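Trying out the Mokora gripper kit – our term project report

Group 5: Feven Ambaye, Getachew Assefa, Jairo Muñoz and me (Ayantu Asfaw, writing this up)
Supervisor: Sigrún Þórarinsdóttir

What we set out to do

Our program asks every final-year group to pick a bit of kit that's actually for sale, put it to work on something and write up whether we'd tell other people to buy it. Most groups went for a 3D printer or a drone. We picked the Mokora, a two-finger gripper kit with a wrist camera that Cirkura sells to schools and small shops. It bolts onto most small arms and costs $1289 with the camera, or $508 less if you leave the camera off and only want the fingers and the controller.

I should say up front that none of us had used a gripper before. Getachew had done a bit of wiring on his uncle's farm equipment and Jairo can program pretty much anything, but Feven and I came in cold. I think that makes us a fair test, because the Cirkura website says the kit is for beginners and we were definitely that!

The job we gave it was handling thin, flat sheet. There's a little packaging shop in Weradstead called Feyisa that makes divider inserts for boxes, and Feven worked there last summer. Her old job was pulling sheets out of slots and feeding them on, all day long, and she said if a gripper could do that one thing she'd have kept her fingernails. So that became the project.

Getting it together

The box came in January, a bit later than promised but in good shape. Inside you get the two fingers, the drive unit, the camera, a controller board, a bag of screws and a booklet. The booklet is the weakest part of the whole product. The drawings are small and grey, and step four shows a bracket the opposite way round from how it has to go on. We lost a whole afternoon to that. Getachew worked it out in the end by ignoring the drawing and looking at where the holes lined up, and after that the rest went quickly.

Wiring was fine. The plugs only fit one way and the leads are long enough that you don't have to stretch anything. I would have liked some clips or a sleeve to keep them tidy, though. We ended up with loops hanging all over the place and used hair ties until Jairo brought in some proper cable ties from home.

The software took one evening. You plug the controller into a laptop, install Cirkura's program and you get a plain window with a slider for opening and closing and another for how hard the fingers squeeze. Jairo found it too basic and went straight to writing his own scripts. Feven and I lived in the plain window for the first couple of weeks and it did everything we needed. If you're a teacher wondering whether your class could handle it, I'd say yes, as long as somebody warns them about step four.

How it went with the sheets

Flat sheet sounds easy until you try it. A block or a bottle gives you something to get hold of, but a sheet gives you an edge and that's it. Come in a touch too far to one side and one finger slides along the face while the other one gets nothing. Come in too deep and you bend the thing.

Our first tries were rough. We had the squeeze set way too high because we were worried about dropping sheets, and we kept leaving dents along the bottom edge. Sigrún came by, watched for a bit and asked why we were holding cardboard like it was a brick. Fair point! We brought the squeeze right down and the dents stopped, and to our surprise the sheets didn't slip any more often than before.

The part that made the biggest difference was the wrist camera. I'd been the one arguing for the cheaper version of the kit (I was thinking about the group budget), so I had to eat my words on that. From the side you can't tell whether the fingers are lined up with a narrow slot, especially when there's board on both sides in the way. With the camera riding along at the wrist you're looking right down the fingers, and you can nudge over a hair before you close.

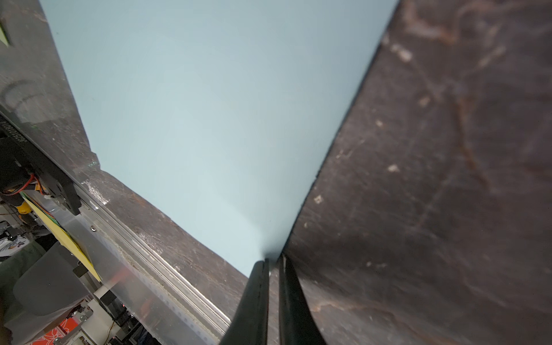
It does have its limits. The view gets dim down in a narrow gap, and with dark fingers against a dark background it's hard to judge where the tips end. Getachew stuck a bit of white tape on the fingertips for a while, which helped the picture but made the grip slippery, so that came off again. A small light next to the lens would fix most of this and I'm a little surprised the kit doesn't have one. We tried a clip-on reading lamp – good on dull surfaces, useless on shiny ones because of the glare.

We ran a final set of 44 pulls after everything was tuned, one after another, with the same squeeze setting the whole way through. Jairo ran them from his script while Feven kept the log. Most went cleanly. The misses were nearly all the same kind, where a sheet had leaned over in its slot and wasn't where the script expected it. The script doesn't look at the camera at all, it just goes to a position, so that's on us more than on the product. When Feven drove it by hand using the camera view she could get the leaning ones too, only much slower.

What it's like to live with

The fingers are glossy black and they show every fingerprint, if that sort of thing bothers you. It bothered Jairo. They come off with two screws, which was handy when we wanted to clean them.

Noise is low. You can have a normal conversation with the gripper going, and we did most of our planning that way.

We had one fault. The controller stopped answering partway through the term and only came back after we unplugged it and left it overnight. I wrote to Cirkura and got a reply the next morning, with a newer version of the program attached. We haven't seen the problem since, though I can't say for sure that the update is what cured it. Still, the person who answered clearly knew the product, and I liked that.

The squeeze setting doesn't save when you shut the program down. It goes back to the middle every time, and the middle is too strong for thin sheet. We each dented at least one sheet this way. A sticky note on the laptop lid was our fix, and Cirkura told me they'd pass it on.

Would we tell you to buy it?

For a school, yes, and get the one with the camera. We learned more from watching that view than from anything in the booklet. For a shop like Feyisa I'm less sure. Feven showed her old boss our log and he liked it, but he does far more sheets in an hour than we could, and he'd need somebody to write a script that uses the camera properly. Jairo thinks that's a summer's work. Getachew thinks it's longer, and they've been arguing about it ever since.

If another group takes this on next year, please start with the leaning sheets. Our log and Jairo's scripts are in the shared folder, and the spare screws are in the tea tin on the shelf by the door. Set the squeeze low before you do anything else, and turn the bracket round at step four.

Thanks to Sigrún for the brick comment and for letting us stay past 6 pm more often than she was supposed to, and to everyone at Feyisa for the offcuts.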